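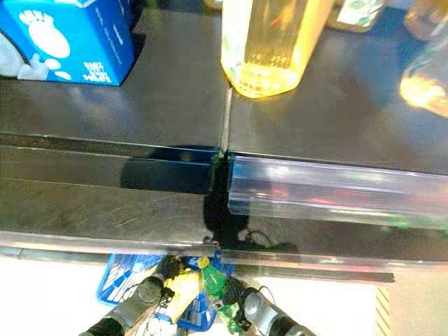

Photo: Sudex open day / visitor uploads

Is the Sudex open day worth it if you know nothing about robots?
posted by plistside_parent

We're thinking of going to the next Sudex open day out at Plistside, the one with the shop shelves and the robot that does the shopping. I saw it mentioned on the Pacheco notice board and got very excited, but my kids are 7 and 10 and I can't tell if it's a real demonstration or just talks. How close do you get? Do we need to book?

gridbasket

Go! We went in May and I'm still talking about it. It's a real demo with real snacks, and you stand right behind the striped tape. The robot has a blue basket in one hand and reaches for the chips with the other, and I loved watching the fingers come up against a bag (chip bags are so floppy and slippery, I'd never thought about how hard that must be).
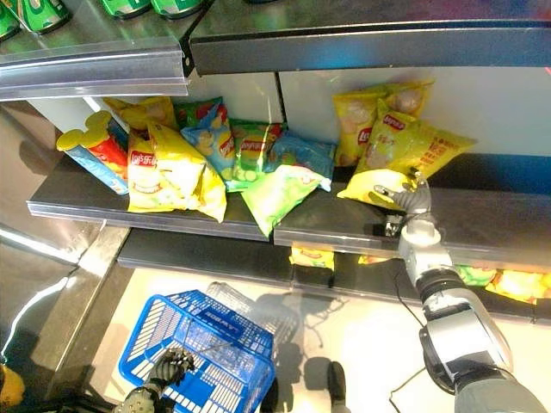 Cloltholm Visitor News, issue 143, page 3

Book ahead, it's free. They told us over 1,800 people came through last year. Demos start at 10 a.m. and the early one is less crowded, so the kids can get to the front.

tomw_88

its good. parking is bad. take the bus from Cloltholm

shelf_life

Agree with gridbasket, and ask the staff things, they love it! We stayed for 3 runs because my daughter wanted to see the chip shelf again. Mine is from the same aisle:
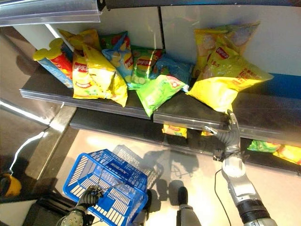 Right hand at the chip shelf, basket still empty.

It's slower than you'd expect, so bring a drink for the little ones. Talks are upstairs and you can skip them.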